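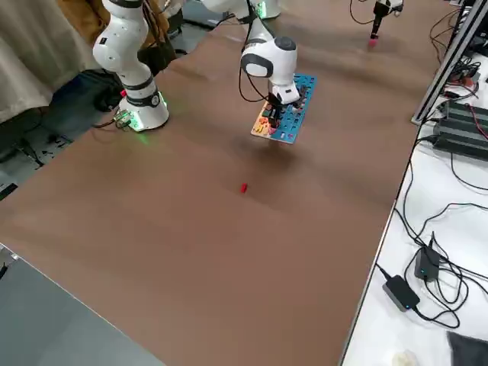

4.2 공고문은 왜 읽히지 않는가

앞 절에서 조스홀름(Josholm)의 공청회 참석 기록을 길게 늘어놓았으니, 이번에는 그 공청회를 알리는 종이 쪽으로 넘어가 보겠습니다. 사실 저는 처음에 공고문을 분석 대상으로 넣을 생각이 별로 없었어요. 참석률은 시간대나 장소, 안건의 성격 같은 것으로 거의 설명되리라고 믿었거든요. 그런데 면담을 하다 보니 다들 비슷한 말을 하는 겁니다. "그런 게 있는 줄 몰랐다"고요. 분명 시청 게시판에도 붙었고 홈페이지에도 올라갔는데 말이죠!

그래서 조스홀름과 멘도사(Mendoza) 두 곳에서 도로 점용, 용도지역 변경, 수도 요금 조정에 관한 공고문 13건을 받아 처음부터 끝까지 읽었습니다. 읽는 데 걸린 시간은 따로 재지 않았는데, 중간에 두 번쯤 포기하고 싶었다는 것만 적어 둡니다. 문장이 길기도 길었지만, 주민이 당장 알고 싶어 할 내용(언제, 어디서, 우리 집이 해당되는지)이 법적 근거 조항 뒤에 숨어 있는 경우가 많았어요. 멘도사의 용도지역 변경 공고는 첫 문장 하나가 문단 전체였고, 날짜는 뒷면에 가서야 나왔습니다. 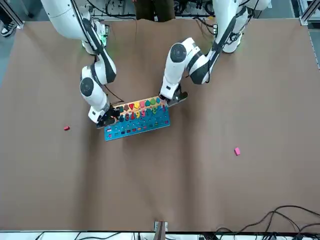

담당 공무원들도 이 문제를 모르지 않았습니다. 면담에서 가장 자주 들은 설명은 "이의 제기가 들어왔을 때 빠진 조항이 있으면 절차를 다시 밟아야 한다"는 것이었어요. 저도 충분히 이해가 가는 걱정입니다. 공고 기간이 10일인 안건에서 절차를 처음부터 다시 시작하면 예산 일정이 통째로 밀리니까요. 결국 공고문의 실제 독자는 주민이라기보다 나중에 서류를 검토할지도 모르는 법무 담당자였던 셈이고, 이 점은 제가 2장에서 '방어적 문서'라고 부른 것과 꽤 잘 맞아떨어집니다.

두 도시의 차이도 조금 있었습니다. 조스홀름은 그룰토라(Grultora)라는 외주 업체가 만든 서식을 쓰는데, 빈칸에 안건명과 일시만 채워 넣는 방식이에요. 덕분에 날짜를 찾기는 쉬운데, 안건이 무엇이든 글이 똑같아 보인다는 불만이 있었습니다. 멘도사는 부서마다 예전 파일을 복사해서 고쳐 쓰고 있었고요. 그러다 보니 이미 없어진 부서의 전화번호가 그대로 남은 공고도 하나 나왔습니다(해당 부서에는 알려 드렸고, 지금은 고쳐졌다고 합니다).

4.3 배치의 문제

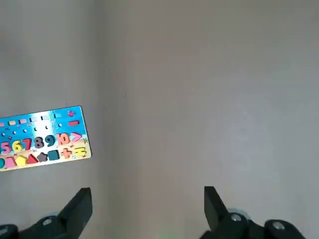 문장을 쉽게 고치는 일과 지면을 알아보기 쉽게 나누는 일은 따로 다루는 편이 좋다고 생각합니다. 쉬운 말로 바꾼 공고문도 한 덩어리로 빽빽하게 인쇄하면 여전히 눈이 미끄러지거든요. 제가 면담 때 자주 꺼낸 비유는 어린이용 교구입니다. 그림 3의 나무 퍼즐판은 배경 위쪽이 밝은 하늘색이고 맨 아래에는 모래색 띠가 깔려 있어서, 글자를 하나도 읽지 않아도 어디가 바닷가 모래밭인지 금방 감이 옵니다. 공고문에도 이런 구분이 필요하다는 것이죠. 색까지 쓰자는 얘기는 아니고요(흑백 복사기로 뽑는 부서가 아직 많습니다), 위쪽에는 주민이 할 일을 두고 아래쪽에는 법적 근거를 모으는 정도면 됩니다.

이 생각을 시험해 보려고 키들리(Kidley) 지구의 주차 구역 조정 안건을 골라 공고문을 두 가지로 만들었습니다. 하나는 원래 쓰던 것이고, 다른 하나는 문장은 한 글자도 바꾸지 않은 채 순서와 여백만 손본 것이에요. 그다음 주민센터에 온 분들께 둘 중 하나를 드리고, 공청회가 언제인지, 의견서를 어디에 내는지 찾아 달라고 부탁했습니다. 시간은 한 사람당 90초로 제한했고요. 너무 짧지 않느냐는 지적을 받았는데, 게시판 앞에 서서 그보다 오래 공고문을 읽는 사람을 저는 거의 못 봤습니다.

결과를 깔끔한 표로 보여 드리고 싶지만, 표본이 작고 참여자를 무작위로 뽑지도 못했기 때문에 여기서는 경향만 이야기하겠습니다. 날짜를 찾는 과제에서는 두 판본이 꽤 뚜렷하게 갈렸어요. 순서를 바꾼 쪽을 받은 분들은 대체로 첫머리에서 바로 답을 짚었습니다. 반면 의견서 제출처를 찾는 과제에서는 차이가 거의 없었는데, 나중에 보니 원문 자체에 제출처가 '소관 부서'라고만 적혀 있었어요. 아무리 위로 끌어올려도 그 말로는 어느 창구로 가야 할지 알 수가 없죠. 배치만 바꿔서 되는 일에는 이렇게 한계가 있었습니다. 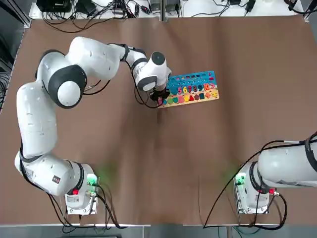 참여자들이 남긴 말 중에는 제가 전혀 예상하지 못한 것도 있었습니다. 한 분은 새 판본이 "광고지 같아서 오히려 안 믿긴다"고 하셨어요. 관공서 문서라면 좀 딱딱해야 진짜 같다는 겁니다. 처음에는 예외적인 반응이려니 했는데, 면담 기록을 다시 뒤져 보니 비슷한 말을 한 분이 모두 7명이었습니다. 연령대도 제각각이었고요. 읽기 쉬운 문서가 곧 신뢰받는 문서라고 전제한 제 설계에 구멍이 있었던 거예요. 그래서 후속 판본에서는 시 문장과 문서 번호를 맨 위로 되돌려 놓고, 그 바로 밑에 일시와 장소를 두었습니다.

또 하나, 게시 시점도 생각보다 영향이 있는 것 같습니다. 조스홀름은 금요일 퇴근 무렵에 공고를 올리는 관행이 있는데, 주민들은 주말 동안 전화로 물어볼 곳이 없습니다. 이 부분은 이번 자료만으로는 따로 떼어 볼 수가 없어서 5장에서 홈페이지 접속 기록과 함께 다시 다룹니다. 접속 기록은 조스홀름에서만 받았고 멘도사에서는 보관 기간이 지나 구하지 못했으므로, 두 도시를 비교하는 서술은 이 절의 공고문 분석까지로 한정합니다.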